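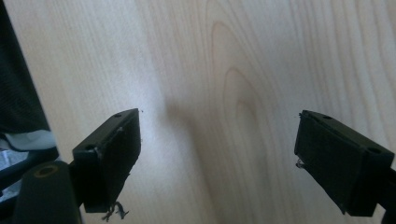
# Speaker notes: Care of light wood surfaces in shared rooms

Palumbo Hall facilities briefing, January 2026
Speaker: Ga-eun Yoo
Slides and handouts: Seung-woo Hong

## Slide 1 - Opening

Good morning, and thank you for attending. Today's session covers the pale wood surfaces now in use in the reading rooms and the second-floor workrooms. Please hold questions on the furniture order until the end.

(Leave the first slide up while people are seated.)

Point out the grain. Most of it runs in long, fine, wavy lines. A little right of center it opens into a set of nested arches with rounded tops. The trade name for this is cathedral grain. It is a natural feature of the board. Last fall we received several reports describing similar arches as water rings, and two tables were scrubbed as a result. Staff should learn to recognize the pattern before reaching for a cleaner.

## Slide 2 - Reading the color

Pale wood changes a great deal under strong light. On the opening slide, the upper left is nearly white and the tone grows warmer toward the right. The arches have a soft brownish-pink color. A surface should be inspected from at least two sides of the table before any mark is recorded.

Shadows are a second source of error. A soft gray band across the grain may be nothing more than an object standing between the lamp and the wood. Move the object or the lamp, and look again.

(Pause. Ask who has filed a stain report in the past year.)

## Slide 3 - Specks, dust and fibers

Small dark specks show up clearly on blond wood. The order of work is as follows:

1. Brush the spot lightly with a dry, soft cloth.
2. If it stays, wipe once with a damp cloth, along the grain.
3. Dry the area immediately.
4. If it is still there, record it and stop.

Loose threads and wiry fibers should be lifted off by hand. Dragging them across a satin finish under a cloth can leave fine lines that are visible only at a low angle - and these are the marks we are asked to repair most often.

## Slide 4 - Approved products

The approved cleaner is Vikura, diluted as stated on the closet card: 38 milliliters in the standard bucket. Please do not estimate. The polish formerly kept in the Pistness annex has been withdrawn, as it left a gloss that did not match the original finish. Any remaining bottles should be returned to Seung-woo Hong.

Abrasive pads are not to be used on any wood surface in the building. Staff who find them in a supply closet should remove them.

## Slide 5 - Felt and pads

All items that stay on a table overnight require felt underneath. We have 600 felt dots in stock, and each room may draw up to 100 before the next order. Lamps, monitor stands and book supports come first. Chairs are covered under the separate floor policy.

(If asked about the Zodus trays: they already have a cork base and need no felt.)

## Slide 6 - Reporting

Reports should give the room, the table number and the position of the mark measured from the nearest corner. A photograph is helpful when it is taken close enough to show the grain. Reports that say only "stain on table" will be returned.

Repairs costing more than 200 dollars need written approval from the facilities office. Smaller repairs may be scheduled directly.

## Slide 7 - Dates and questions

Refinishing of the two scrubbed tables is planned for February. The workroom on the east side will be closed while the finish cures, and a notice will be posted on the door.

(Take questions for ten minutes. Handouts are by the exit. Remind attendees to sign the sheet before leaving.)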